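21 June 2026

Produce stand, second day on it. Writing this fast before the bus, will tidy up later (won't).

Helmi and I pulled everything off first thing and wiped the base down. Pale wood shows every bit of soil so do it with a damp cloth, not the brush, brush just pushes grit into the corners by the dividers. Left it 15 min with the fan on. Then refilled from the Palto crates, back compartments first.

Cucumbers: fine. They slide. Anything laid pointing downhill ends up against whatever is in front, so Annick wants a few laid crossways along the back edge to hold the heap. Tried it with one of the long ones, ok so far. Don't pile to the height of the divider, they go over when someone rummages.

Carrots: tops ON. Argued about this again. Bình says the leaves hide the price strip, which they do if they hang over the front. I say people pick them up by the leaves and it makes the whole stand look less sad. Compromise = tops on, strip moves to the side post. Need 2 longer clips for that, none in the drawer.

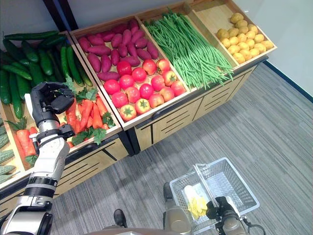

Display & Handling Group, Omside workshop

Slope is still the thing to sort. Sweet potatoes behave themselves, odd shapes, they lock together. Tomatoes don't. At the moment they sit in front of the sweet potatoes in the same wide tray with no divider between, and I'm not keen. Take a sweet potato from the front and the next one comes down onto a tomato. Funmilayo suggests swapping them, tomatoes behind. Then you're reaching over the hard stuff to get at the soft stuff, not sure that's better. Try it both ways before we cut any more wood.

Colour is good though. Green next to orange next to purple, then red at the front. Mudassar came past and said it looked like a proper shop which from him is high praise.

Bitter melons in the end compartment beside the carrots. Not many takers for those when we ran the first layout back in February, but they keep well and the bumpy skin doesnt roll, so they're staying. If anything they could take a steeper slope than the rest.

Baskets: the see-through plastic ones are better than the old wire ones, you can see what's at the bottom without tipping it out. Keep them off the striped bit of floor by the door end, trip hazzard, I've already kicked one.

Weights: nothing over 500 g per pick for the tomatoes, that was agreed with Pismont, put it on the card.

To do
- longer clips (Bình)
- loose divider strip, cut and try between sweet pots and tomatoes, don't glue yet
- swap test, tomatoes back / sweet potatoes front
- ask Anozie for a less ripe box next time, the mix of ripeness is nice to look at but the darkest ones won't last
- carrot leaves: mist or leave? Helmi says mist. Check for drips on the wood after
- somebody please put the damp cloths back on the hook

Left the stand full overnight with the sheet over it. Bad ones in the brown bin, not the sink.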